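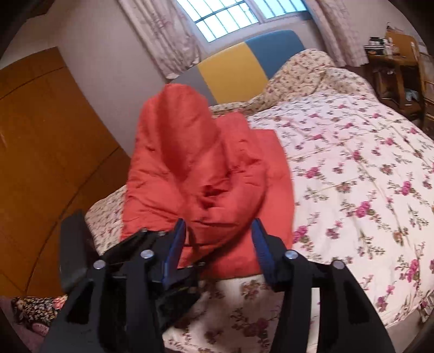 Dorin Husar asked whether the puffy coat was down or polyester, and my answer is that I don't know, the tag has been through so many washes that it's a blank ribbon. I've moved that up here so people stop asking in the comments. The full question is below, with edits.

Where do winter coats live when the wardrobe is full, and how do I stop the bed from being the answer?

Asked in Home Organization. Viewed 405 times. 3 answers.

We have one bedroom, one wooden wardrobe, and a bed that has slowly become the second wardrobe. It started in November with one padded coat, "just for tonight." The coat has since been joined by a spare quilt that nobody has needed yet, assorted white things on their way to being folded, and anything anyone takes off while thinking about something else. At bedtime it all goes on the chair. In the morning it all goes back on the bed. I'd estimate the coat has traveled farther this winter than I have.

What I've tried so far:

A hook on the back of the door. The coat is so bulky that the door then won't open past halfway, and you have to enter your own bedroom sideways.

A vacuum bag. It went flat as a pancake and stayed flat for a month, and when I took the coat out it looked like it had received bad news. It took a week to puff back up. Also I need the coat. It's winter.

The wardrobe. If I shove the coat in, the sliding rail bows and two shirts fall off at the other end. I have come to think of this as rent.

Constraints: we rent, so no drilling into walls. The hallway is too narrow for a coat stand (I measured, and then I measured again in a worse mood). Budget is under 200 for everything, and I'd be happier under 100. The bed has drawers on one side only, and they're full of shoes that I am told are all necessary.

Edit: yes, we own a laundry basket. It's full. Please stop asking about the laundry basket.

Edit 2: the spare quilt can't go to a relative. It came from a relative.

Asked by Socorro Paucar

Answer 1 (accepted, 31 votes)

You have two problems and you're treating them as one pile. Split the pile first, then buy things. I lived in a place like yours for three years and bought the things first, so I also owned a very nice set of empty boxes that I kept on the bed.

Strip the bed down to the bottom sheet. Everything that isn't bedding goes on the floor, where it will annoy you. Then go by how often you touch it.

The coat you wear every day needs a spot you can reach with one hand while holding keys. For us it was the side of the wardrobe, not the inside. The Farnska over-the-top hanger hooks on the upper edge of the side panel, no drilling, and sticks out about a hand's width with a coat on it. Check that your wardrobe isn't flush against a wall on both sides. If it is, ignore this whole paragraph and be angry at me.

The spare quilt you touch twice a year. Don't store it anywhere. Put it ON the bed, flat, under the bedspread. It's a quilt. A bed is the one piece of furniture that can hold a quilt without anybody calling it clutter, and the mattress will be a little softer. If you roll it up against the headboard it turns into a shelf, and shelves collect coats.

The white stuff that's waiting to be folded is the actual enemy. It has no weight and no deadline. What worked in our house was refusing to let it land on the bed unless somebody was standing there folding it. I'd bring in one armful, spread something dark or bright underneath so I could see what I had, and fold until it was gone.

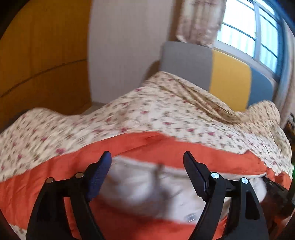
White on red: easier to find the edges.

Pull it out to its full width before you fold it, find the long edge, and fold toward yourself. Anything with a label, fold label side in, or you'll be scratched by it every time you reach into the drawer.

Rail that bows: take out the heaviest third of what's on it. I know. But the shirts are telling you something.

Wing-yan Wei

Comments on this answer:

Socorro Paucar: The wardrobe has a free side! I had stopped seeing it. Quilt is now under the bedspread and my husband asked if we had bought a new mattress. I said yes.

Kwan-ho Ng: Second the thing about quilts by the headboard. Ours was a shelf for two winters. At one point there was a lamp on it.

Wing-yan Wei: Please tell me the lamp was off.

Answer 2 (9 votes)

Get an under-bed bag for the no-drawer side. The soft ones, not the hard plastic bins, which will catch on the slats. We use a Sodley, the long one with the zipper on three sides. Mine holds one adult puffy coat plus two sweaters if you kneel on it. Don't vacuum it, just kneel. Measure the gap from the floor to the bed frame before you order. I didn't and had to put the bed on risers, so now I climb into it like a bunk.

Won't help with the coat you're wearing every day, but it does help with the other ones. There are always other ones.

Algirdas Lūse

Comment on this answer:

Socorro Paucar: There are four other ones.

Answer 3 (-2 votes)

buy a bigger wardrobe. ballberg has them on sale until the end of the month i think

Guest

Comments on this answer:

Kwan-ho Ng: She said under 200.

Guest: its a sale

Related questions

How do I get a flattened padded coat to puff up again without a dryer?
Is a chair with clothes on it still a chair?
Shih drawer dividers keep popping out, any fix?
Flowered bedspread faded on the window side only, can I even it out?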